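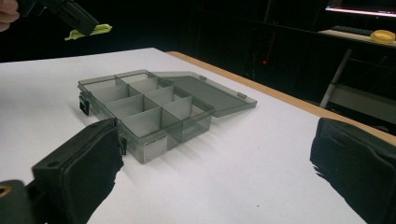 Bugti says swap the pads first, the fingers are fine. Is that right? Comparing the Skonlow hand gripper with the Greton for small latches and lids. Greton slips. Budget 400.

Irnonari
Yes, pads. Mine tore at 3,000 cycles, grip went way before taht. Same pads on both or your comparing nothing.

Greton_user
just get the Skonlow

Comments
4 mm foam worked for me
which glue?
contact cement, let it sit overnite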